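The Carkis self-service lunch table: frequently asked questions

By Nerys Morgan
April

Guests staying at Carkis make their own lunch at the long table in the back room. These are the things people ask when they book, when they arrive, or when they are standing there with a slice of bread in one hand. If your question is missing, ask at the desk or ring the bell by the hatch.

What time is the table open?

From half past eleven until two. Bread and fillings go out at the start and are topped up until half past one. After that you can use whatever is left, but we won't open anything new.

Is lunch included in the price of the room?

Yes, if you booked bed and breakfast with lunch. If you booked bed and breakfast only, you can add lunch on the day. Tell us at breakfast so that we cut enough bread.

Can I come for lunch if I'm not staying?

Sorry, no. The back room seats 34 and in summer we are close to that with guests alone.

What is on the table?

Two kinds of sliced bread, one white and one brown. Lettuce, tomatoes, cucumber, grated carrot, sliced cheese, ham, boiled eggs and a bean spread that Myrto Karamanlidis makes fresh each morning. Butter, mayonnaise and mustard. There is usually a bowl of something extra, often beetroot, depending on what came in.

Hot food is not served at lunch, apart from toast and soup. Soup is on from October to the end of March.

Do I have to use a plate?

Please do. The tabletop is wiped down between sittings but it is still a table, and crumbs work their way along it faster than you would think. Take one plate for your bread while you are building the sandwich and a clean one if you want to put the finished thing somewhere tidy. We have plenty and we would sooner wash plates than scrape butter off wood.

Why are the plates different colours?

We bought them in small lots as the older ones broke. They don't stand for anything. Some guests have assumed that one colour is for vegetarians and another for children, and last summer a family spent a whole week keeping to blue. Use any of them.

What about allergies?

Tell us when you book and again when you arrive. Wheat-free bread is kept in the kitchen, wrapped, and we bring it to you with its own board and knife. Please don't toast it in the toaster on the table, which is full of ordinary crumbs. Orestis Gkikas will do it under the kitchen grill and it takes a few minutes.

Mustard is an allergen too. If you are allergic to mustard, ask for your food to be made up in the kitchen, where we can keep it well away.

How dark should I set the toaster?

Start low. Our bread is cut fairly thin and goes from pale to burnt quite quickly on the higher settings. For a sandwich you want it coloured at the edges and still a bit soft in the middle, or it cracks when you bite and the filling comes out of the back. For eating with butter you can go darker.

If you only want one slice, that's fine, but it will often come out browner than two together would on the same setting. Turn it down a notch.

My toast is stuck. What do I do?

Push the lever up by hand first. If the slice still won't come, switch off at the wall, wait a minute and ask us. Don't put a knife or a fork in the slot, even if it's switched off and even if you have always done it at home. The wooden tongs hanging on the hook are for lifting toast out once it has come up.

Is it better to toast one slice or both?

Up to you. I toast one. The toasted side goes on the bottom, where it holds the weight of everything else, and the soft slice on top is easier on the mouth. Colm Mac Suibhne, who does the bread here, thinks this is nonsense and toasts both. If your sandwich is going in a bag to be eaten up the hill, don't toast either of them. Toast goes leathery within the hour.

In what order should I put things in?

Butter or mayonnaise first, right up to the crust, on both slices. It keeps the damp out of the bread. Then cheese or ham. Then tomato or cucumber, with a pinch of salt. Lettuce after that, and mustard on the underside of the top slice. If you put lettuce straight against buttered bread it tends to slide about, and a big stiff leaf will push the whole thing open.

The lettuce is very curly. How do I get it to lie flat?

Tear out the thick part of the rib and fold the leaf over on itself once. Press it with your palm before you put the top slice on. Two small pieces sit better than one large one. If you like it crunchy then leave it as it is and hold on tight.

Has the lettuce been washed?

Yes. It is washed in the morning, spun, and kept in the fridge in a damp cloth until it goes out. Please take it with the tongs and not with your fingers. If you have picked a piece up, it's yours.

How much mustard is in the bottles?

They hold 450 ml. We fill them to a little under the shoulder, which leaves room for air so that they squeeze properly. A bottle that's full to the top spits.

The bottle is making noises but nothing is coming out.

Either it's nearly empty or the tip is blocked. Put the cap back on, turn it upside down and give it one firm shake towards the floor. Take the cap off and try again over the edge of your plate, well away from anyone's sleeve. If it is still blocked, hand it in at the hatch. Please don't poke it with a cocktail stick. The end snaps off inside and we have to throw the nozzle away.

How do you clean the squeeze bottles?

People ask this more than you'd expect, usually because they have one at home that has gone brown round the neck. We never top up a part-used bottle. When it is nearly finished, whatever is left goes into a dish for the kitchen and the bottle is taken apart. Warm water and washing-up liquid, shake, empty, and do it again. The nozzle gets a narrow brush from the inside and from the outside, and the ribbed part where it screws on gets an old toothbrush. Then a rinse, and everything stands upside down on the rack overnight. Don't refill it until it is dry inside, or the mustard goes thin and watery at the bottom.

The caps get forgotten. If yours is on a strap, bend the strap back and look at the underside, where a crust builds up.

Can I take a sandwich away with me?

One per person, yes. Greaseproof paper and string are in the drawer under the window. We stopped putting out plastic boxes after we counted up at the end of one season and found that 33 of them had gone walking and not come back.

How much bread do you get through?

In a busy week, roughly 400 slices, not counting breakfast. Colm bakes in the evening and slices in the morning. Leftover slices are dried for crumbs or go into a bread pudding, so don't feel you have to finish the plate of brown on our account.

Can children use the table by themselves?

From about eight upwards, if you're happy with it. Younger ones need somebody with them, mainly for the toaster. There is a low step in the corner that you can pull out.

How should I leave my place when I've finished? 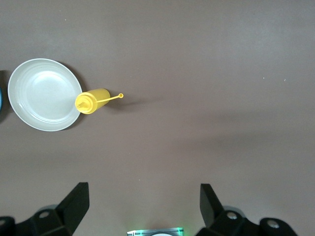
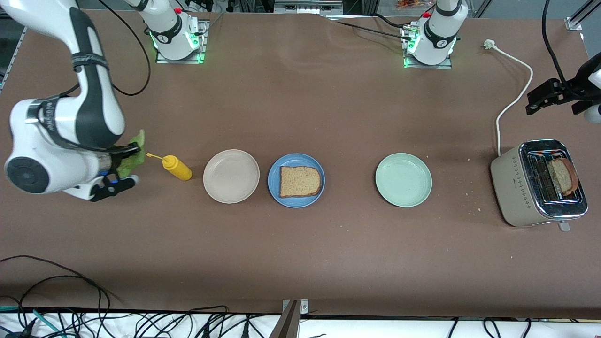
Used plates go on the trolley by the door, scraped, with the knives laid across the top one. Anything you haven't touched can stay where it is. Bottles should be capped and stood up on their bases when you are done with them. The yellow one is on its side in both pictures, with its nozzle pointing to the left, and that's all right for a moment while your hands are busy, but left like that without a cap it will leak a small puddle by two o'clock. If there's still toast sitting up in the toaster, as in the second picture, take it out or ask whether anyone wants it. Leave the toaster plugged in. We empty the crumb tray ourselves once it has cooled.

I've spilt mustard on the table. Does it stain?

It can if it's left. Wipe it up with the damp cloth from the hatch, then go over it again with a clean corner. On clothes, scrape off what you can, rinse with cold water from the back of the fabric, and bring it to the desk. Themis Liapis has a bar of soap for it - it works on cotton most of the time and not very well on wool.

Can I bring my own fillings?

Yes, but keep them in your own container with your room number on it. The bottom shelf of the small fridge is for guests. It is cleared on the morning you leave.

Who do I tell if something has run out?

Ring the bell once. If it is bread you're after, allow a few minutes - someone has to go down and cut it.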